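Ticket 28 - book tote keeps slumping over
Opened by: Farah Teoh
Status: open, waiting on Yesenia

Farah, 9:10
The Ibarra tote folds in on itself once the paperbacks go in. Tried spines up, then spines down. Same slump both ways!

Rigoberto Espinoza, 9:42
Love this one - I had the same trouble in March. Put the tallest book against the back panel first and fill toward you. Two views of the table:
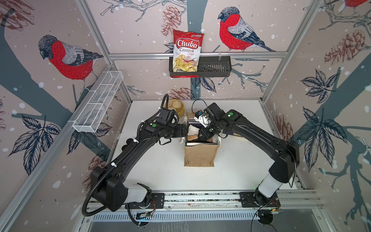
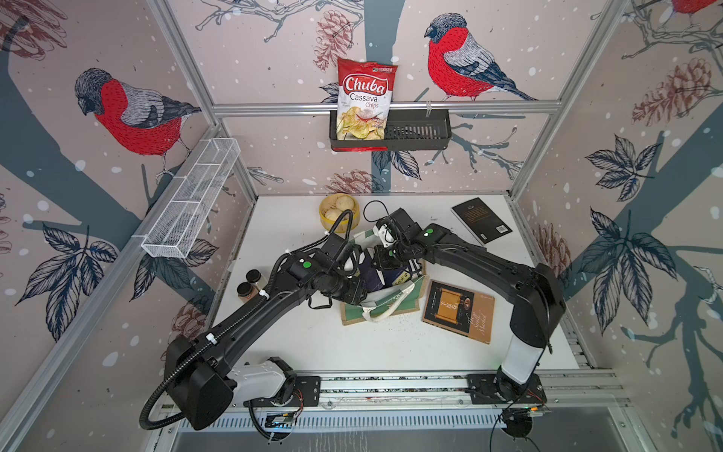 Slumping nearly always starts at the rim, so get the tall covers in place before anything small. A bag standing in the middle of the table gives you room to work from both sides, and the dark book can stay lying flat toward the back until you know there's a slot for it. Save the thin ones for last. They slide in beautifully!

Farah, 10:25
Tall one first is a huge improvement, it stood up by itself! Still leans a little left with all the books in. Yesenia, do we have a stiff base insert, 31 cm or shorter?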